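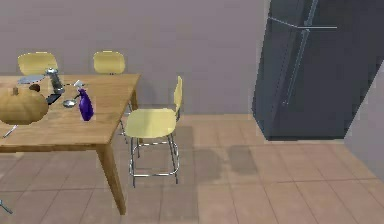

3.2 Home training between club sessions

The second part of the programme was done by the rowers at home, on the days when the boathouse was closed to the veteran section. Each rower received a printed sheet with the exercises and a diary in which to write down the number of repetitions and the effort felt. No special equipment was asked for. The main exercise was standing up from a chair without using the hands, and for this the ordinary furniture of a kitchen is enough: a chair placed at the end of the table and turned towards it, as the nearest one in Figure 1, leaves the table edge in reach of a person who loses balance. Chairs with wheels or with a soft, deep seat were not accepted, and the rowers were asked to keep the same chair until the end of the programme.

Figure 1. Simulated kitchen interior with wooden table and yellow chairs.

The sheet was prepared by Raffaele Ferraro, who coaches the veterans at the Pladura rowing club, and was tried first with the members of the Santoro crew in July. Their comments led to two changes. The pause between the sets was made longer, and the calf raises were moved to the end, as several rowers found that tired calves disturbed the standing exercise. The crew did not take part in the study afterwards.

Of the 40 rowers who joined, 20 were given the home sheet and 20 continued with the usual club sessions only. The groups were formed by drawing lots, after the rowers had been sorted by sex. It was not possible to hide from the rowers which group they were in, and we think that some exchange of exercises took place in the changing room. In the diaries of the club-only group we asked for any strength work done outside the club, so that this could be considered later.

The effort was rated after each session, before the shower and before eating. A missing rating was left empty and was not replaced by the mean of the others. Where a rower stopped for illness – mostly colds – the programme continued from the same week when he or she came back. Rowers with knee pain were allowed to use a higher seat, with a firm cushion, and this was written in the diary.

The last diary was returned on 25 October 2019. In total, 33 rowers completed the programme and the final test on the ergometer. The diaries were copied to a table by Viola Tedesco, who did not know the results of the test at that moment. Handwriting was sometimes difficult to read, and in these cases the rower was asked by telephone. Pages that remained unclear were excluded from the analysis of effort, but the rower was kept in the comparison of the ergometer times.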